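Zevside Help | Products | Manuals | Spare Parts | Contact

Zirine Heat-Pump Dryer: Installation and User Manual
Section 4: Setting Up, First Use and Drying Programs

4.1 Before you start

Read Section 2 (Electrical Safety) before connecting the appliance. The dryer must stand upright for at least 9 hours after delivery before it is switched on. If it was carried on its side, leave it upright for a full day. Oil from the compressor needs this time to drain back.

Check that the following parts are in the drum:

- drain hose with elbow
- hose clip
- drying rack for shoes
- stacking kit screws (Zirine Plus only)
- spare fluff filter

Remove the foam block behind the lower front panel. The appliance will start with the block in place but will stop within a few minutes and show error E7.

CAUTION: Do not lift the dryer by the door, the control panel or the worktop overhang. Two persons are required.

4.2 Positioning

1. Choose a level, hard floor. Carpet blocks the air intake at the base.
2. Leave a gap of 2 inches at the back and 1 inch at each side.
3. Place a level on the top panel, front to back and then side to side.
4. Turn the feet until the level reads true in both directions. Turning clockwise (seen from above) raises the corner.
5. Tighten the lock nut on each foot against the housing.
6. Press down on opposite corners. If the appliance rocks, repeat steps 3 to 5.

NOTE: Room temperature must be between 41 and 95 degrees F. Below this range the cycle runs longer and may not finish. An unheated garage is not a suitable location in winter.

4.3 Connecting the drain hose

The dryer can be used with the water tank or with a permanent drain. The factory setting is the tank.

1. Pull the short gray hose off the upper spigot at the back.
2. Push the drain hose onto the same spigot and fit the clip.
3. Run the hose to a sink, standpipe or floor drain. The outlet must be no more than 3 feet above the floor.
4. Check the hose for kinks.
5. Leave the empty tank in its slot. The dryer will not start without it.

4.4 Preparing the load

Spin the laundry at the highest speed the fabric allows. Close zippers, hooks and drawstrings. Empty all pockets. Turn knitwear and printed shirts inside out. Button duvet covers so that small items do not collect inside them.

Sort by fabric and by the dryness wanted, then by weight. A load made up of thick towels and thin shirts will leave the towels damp when the sensor ends the cycle.

Dark cotton shows lint more than other laundry. Dry it apart from towels and fleece, and clean the fluff filter first. Shake each item out before loading; fabric that goes in twisted comes out with hard creases.
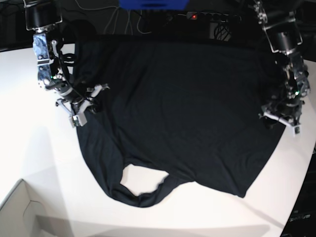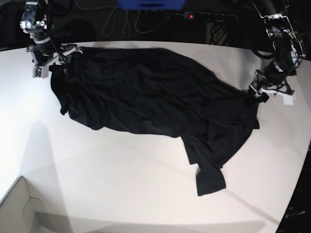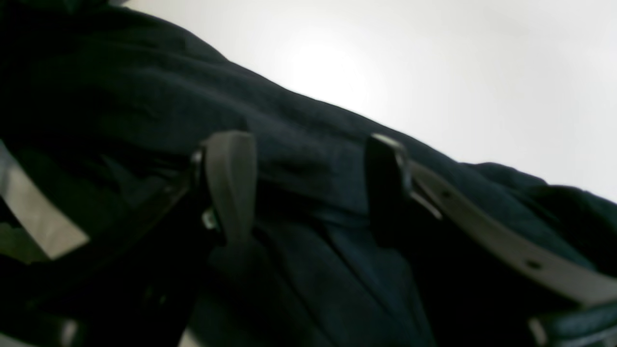
WARNING: Do not dry items that have been in contact with cooking oil, acetone, gasoline, kerosene, spot remover, turpentine, wax or wax remover. Foam rubber, shower caps, waterproof textiles and rubber-backed articles must not be placed in the drum.

4.5 Selecting a program

Turn the selector to the program. The display shows the estimated time. The time is corrected during the cycle as the sensor reads the moisture of the load, and it may rise as well as fall.

Cottons Cupboard: full load, normal cottons, ready to put away.
Cottons Iron: full load, left slightly damp.
Synthetics: half load, mixed fibers and easy-care shirts.
Darks: half load, reduced temperature, longer tumbling at the end.
Delicates: up to 7 garments, low temperature.
Timed Warm: 20 to 120 minutes, sensor off.
Refresh: dry garments only, no heat in the final phase.

Options are set after the program:

1. Press Dryness to step through Damp, Normal and Extra.
2. Press Anti-Crease to add intermittent tumbling after the end of the cycle. The drum turns for a few seconds at intervals until the door is opened.
3. Press Delay to set a later start. Do not delay a load that contains wet dark and light items together.
4. Press Start. The door lock symbol appears.

To change the program after starting, hold Start for three seconds, open the door and close it again, then select the new program. Turning the selector alone has no effect.

4.6 First cycle

Run the first cycle with a few old damp towels on Timed Warm, 30 minutes. This removes dust left in the drum and air channels from assembly. A slight smell and a humming or gurgling sound from the base are normal during this cycle and for the next few loads.

When the cycle ends:

1. Take out the towels.
2. Pull out both halves of the fluff filter and open them.
3. Wipe off the lint by hand. Rinse under warm water if a film remains, and let the filter dry fully.
4. Refit the filter. It clicks when seated.
5. Empty the water tank, if in use.
6. Wipe the two metal sensor strips inside the door opening with a soft cloth and a little white vinegar.

NOTE: Fabric softener leaves a deposit on the sensor strips. If loads are regularly still damp at the end of a cycle, repeat step 6 before calling for service.

4.7 Unloading and folding

Remove the load as soon as the end signal sounds. Garments left in a warm drum will crease even with Anti-Crease selected. Lay shirts on a flat surface, smooth the body from the center outward, and fold or hang them at once. Items that still feel damp at the seams should be hung for an hour before they are put away.

4.8 Messages in this section

E2: Tank full or drain hose kinked. Empty the tank or straighten the hose, then press Start.
E4: Filter missing or not seated. Refit it as in 4.6.
E7: Compressor protection. Check for the transport block. Switch off for 30 minutes.
E9: Door not closed. Look for fabric caught in the seal.
1,177: Service interval counter reached. This is not a fault. Clean the heat exchanger (Section 6.3) and hold Dryness and Delay together to reset.

If a message returns after the steps above, note the serial number on the plate behind the door and contact the Pomare service center. Order the spare fluff filter as part 339. Filters for the older Skarkari vented models do not fit.

Continue with Section 5, Daily Care.

Contact service | Copyright Zevside. All rights reserved. | Back to top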